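Product Review: Skiltent Folding Drying Rack

The Skiltent drying rack was assessed for use in small apartments over a period of 17 washes. The model is sold through the Ornura catalog and is intended for households without access to a yard or a tumble dryer. Assembly required 10 minutes and no tools. The printed instructions are clear, although the diagram for locking the legs is too small to be read with ease.
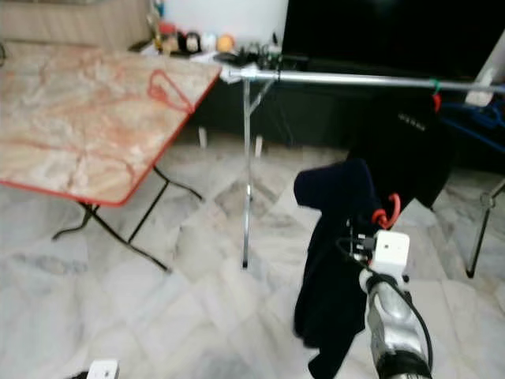 Metal rod with white end fitting, next to a folding table.

Stability was satisfactory with shirts and light trousers. Two wet bath towels placed at the same end caused a noticeable lean, and buyers are advised to spread heavy items along the full length. The finish showed no rust at the close of the review period, which began in September. The leg joints remained firm - a clear improvement on the earlier Zikby model, in which they loosened after a few weeks.

Drying times depend more on the room than on the rack. With a window open, cotton shirts on hangers were ready by the following morning. Thick socks and waistbands took longer and had to be turned once. 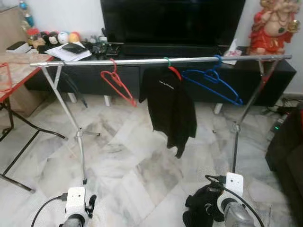 Sabina Ondrejka wrote that her own rack had held up well through two winters, but that the end caps had worked loose and replacements took four weeks to arrive. She would still buy it again, provided spare caps were included in the box.

The supplier, Baláž, lists spare caps separately. The rack is recommended for light and mixed loads. Households that wash bedding every week should consider a heavier model.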